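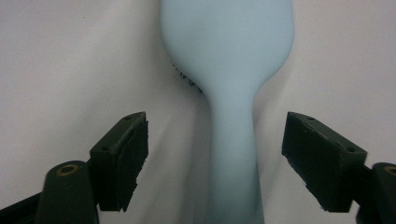
January

Woke at 6 with the wind still going. The back gate had come off its catch again and was banging against the post, so I went down in my coat and tied it up with the green string. Didn't go back to bed after that. Made tea and sat in the kitchen until it got light, finishing the chapter on the great storm of 1703. The man who wrote it spends four pages on church roofs and hardly a paragraph on the ships, and I would have liked it the other way round.

Porridge, then washed my hair, brushed it through and let it dry by the stove while I did the post. The gas bill is down on last winter. A letter from Briggs to say the boiler service is due and would I ring to arrange it. I rang and got the recorded message, left my number, and wrote it on the calendar so that I don't forget and ring twice like last year.

The wind dropped by mid-morning and I walked out as far as the weir. The river is high and brown, over the lower path by the willows, so I had to come round by the allotments. Two panes gone from the end greenhouse and somebody's water butt lying in the lane. My own plot is not bad. The leeks are standing, the fleece had blown off the broad beans and was wrapped round the raspberry canes. I got most of it back and weighed it down with bricks. One corner is torn and will need cutting off. Picked enough kale for two nights and pulled three leeks, small ones.

Came home by way of Kurnen for bread. They had sold out of the rye so I took a white one and a currant bun, and ate the bun on the way. There is a notice in the window saying they will shut at two in the afternoon from next month. I usually go after dinner so I shall have to change my habits or change my baker.

Leek and potato soup. Too much pepper.

Spent the afternoon on the jigsaw, which is the harbour one, 1000 pieces, and which I have been at since before Christmas. All the boats are in and the row of houses is in. What is left is sky and water and I can't tell one from the other under the lamp. I did a bit of the left-hand side by going on shape alone and then found I had a piece in the wrong place from last week, and had to take out most of what I'd done. Stopped there. The table is needed by the weekend after next so I must either finish it or slide it on to the board.

Looked over the seed list again. I am going to have the Zodus peas as before and leave out the sweetcorn, which has never come to anything on that plot. Parsnips, yes. I have half a packet of last year's but they don't keep, so a new one. Onion sets I will get from the shed at the allotments when they open up. The order comes to less than I thought, even with the postage.

Chimney smoked a little when I lit the fire, then cleared. I think the wind has gone round to the north. Must ask Vutov for a price on having the pot looked at, along with the two slipped tiles over the bathroom. They did next door in the autumn and left it tidy.

Radio play at 8, about a lighthouse. I lost the thread halfway through and did some darning instead, the grey socks, both heels. The wool is not quite the same grey but they will be inside boots.

Frost forecast. Brought the geraniums in from the porch and put them on newspaper along the landing. Hot water bottle filled. Tomorrow: ring Briggs again, post the seed order, return the storm book, buy string.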